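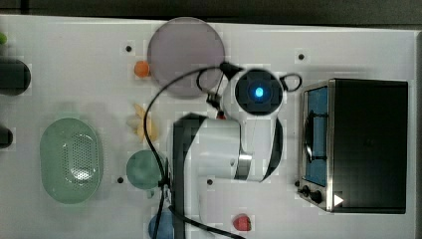
Abbildung 2: Arbeitsfläche mit Roboterarm, Spielzeugobjekten und Tischofen in der Draufsicht.

3.2 Erfassung der Demonstrationen

Alle Demonstrationen wurden an demselben Arbeitsplatz aufgenommen (Abbildung 2). Die Kamera ist senkrecht über dem Tisch montiert und bleibt während einer Aufnahmereihe unverändert. Der Roboterarm steht auf der Seite des Tisches, die im Bild unten liegt, und verdeckt je nach Haltung einen erheblichen Teil der Tischmitte. Diese Verdeckung haben wir in Kauf genommen, da eine seitliche Kamera in den Vorversuchen mit Skullico zu größeren Fehlern bei der Schätzung der Objektlage führte. Das Kabel am Arm liegt außen und kann Objekte berühren oder in der Draufsicht überlagern, etwa den Teller oder die Schüssel. Episoden, in denen es ein Objekt erkennbar verschoben hat, wurden bei der Durchsicht markiert, aber nicht entfernt.

Als Objekte dienen Nachbildungen von Obst und Küchengeschirr, darunter Bananen, ein Teller, eine Schüssel und ein Sieb. Der schwarze Tischofen verbleibt als einziges großes Hindernis rechts auf der Fläche. Die übrigen Objekte werden vor jeder Episode neu verteilt. Eine feste Anordnung war ausdrücklich nicht vorgesehen: Die Bedienperson erhielt lediglich die Anweisung, das Zielobjekt nicht direkt an den Ofen zu legen und den Greifbereich frei von gestapelten Teilen zu halten.

Wir vergleichen zwei Arten der Vorführung. Bei der handgeführten Vorführung ist die Schwerkraftkompensation des Arms aktiv, und die Bedienperson bewegt das letzte Glied unmittelbar mit der Hand. Gelenkwinkel und Greiferöffnung werden dabei aufgezeichnet. Anschließend wird die Bewegung ohne Person am Tisch abgespielt, und erst bei diesem Durchlauf werden die Kamerabilder gespeichert. Bei der Fernsteuerung überträgt die Software Momano die Handbewegungen der Bedienperson auf den Greifer. Bilder und Gelenkdaten entstehen hier gleichzeitig, ein zweiter Durchlauf entfällt.

Das Abspielen handgeführter Bewegungen setzt voraus, dass die Objekte in ihre Ausgangslage zurückgebracht werden. Wir blendeten hierzu das Startbild halbtransparent über das laufende Kamerabild. Bei runden Gegenständen genügte das meist. Bei länglichen Objekten blieb häufig ein Winkelfehler, der dazu führte, dass der Greifer beim Schließen abrutschte. Solche Durchläufe wurden wiederholt — höchstens zweimal, danach galt die Vorführung als ungültig.

Insgesamt umfasst der Datensatz 500 gültige Episoden, verteilt auf 14 Aufgaben. Jede Aufgabe besteht aus einem Greif- und einem Ablageschritt und ist durch einen kurzen Satz beschrieben, zum Beispiel »Lege die Banane in das Sieb« oder »Lege die Erdbeere auf den Teller«. Aufgaben, bei denen die Ofentür geöffnet werden muss, sind in dieser Auswertung nicht enthalten. Die Vorführungen stammen von Asnakech Fikre, Fasil Derese und Henok Araya. Derese hatte zuvor nicht mit Momano gearbeitet und absolvierte 21 Übungsepisoden, die nicht in den Datensatz eingingen.

Eine Episode beginnt, sobald sich der Arm aus der Ruhestellung bewegt, und endet nach dem Öffnen des Greifers über dem Ablageort. Stillstandsphasen am Anfang und am Ende wurden automatisch abgeschnitten. Pausen innerhalb einer Episode blieben erhalten. Sie treten vor allem bei der Fernsteuerung auf, wenn die Bedienperson den Greifer kurz vor dem Zugriff ausrichtet, und sind für das spätere Training nicht unproblematisch: Ein auf diesen Daten gelerntes Modell kann an denselben Stellen stehen bleiben. Abschnitt 4.3 untersucht, wie sich das Entfernen der Pausen auf die Erfolgsrate auswirkt.

Die Durchsicht übernahmen Gemechu Admasu und Žydrūnas Pärn unabhängig voneinander. Bewertet wurde, ob das in der Aufgabe genannte Objekt gegriffen wurde und ob es am Ende am genannten Ort lag. Abweichende Urteile betrafen fast ausschließlich Ablagen am Tellerrand. Für diese Fälle legten wir nachträglich fest, dass ein Objekt als abgelegt gilt, wenn es den Tisch nicht mehr berührt.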